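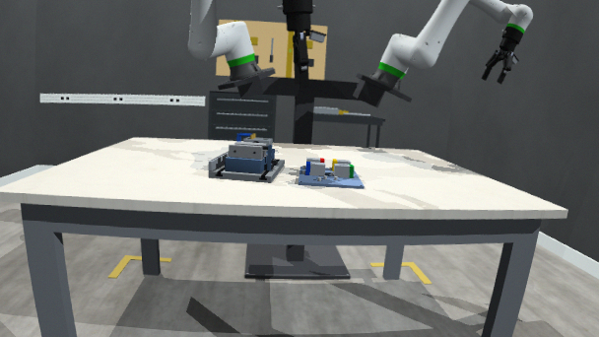 Hevura cell sim, two-arm bench with the fixture and the small board loaded.

Quick one, writing this between jobs. Been using Hevura (the simulated workcell package from Testetti) since April and a few people asked if it's worth it. Short answer, mostly yes.

Price first. I paid 117 for the single seat, the bench cell is 90 on top. Bit cheeky charging extra for that, it's the one everybody wants.

Install was fine. Download slow. Manual is 61 pages and the index is useless, search for "gripper" and you get the licence terms.

The good. Two white arms on one column over a big pale table, and you can drive them separately or together. Green rings at the mounts make it easy to find the arm bases when you've spun the view round and lost yourself. Background is nicely done too, tool board, drawers, side bench, yellow corner marks on the floor. Didn't think I'd care but it helps me judge distance. Shadows are decent.

Collision checking is strict, which I like. Caught me twice swinging the right arm too low.

The bad. Small coloured parts on the board are fiddly to select, you click the red one and get the grey block next to it. Saving is slow once a log goes past 1,733 steps, no idea why that number. And undo only goes back one move!! Really needs fixing.

Support: wrote to them about the undo, Shuzhen Kang replied the same afternoon, polite, said its on the list. We'll see.

Tried Kitent before this. Cheaper, but one arm only and it crashed alot. Sampaio looked nice, trial ran out before I'd got anything moving.

Four stars. Would be five with a proper undo. Get the bench cell, skip the conveyor pack.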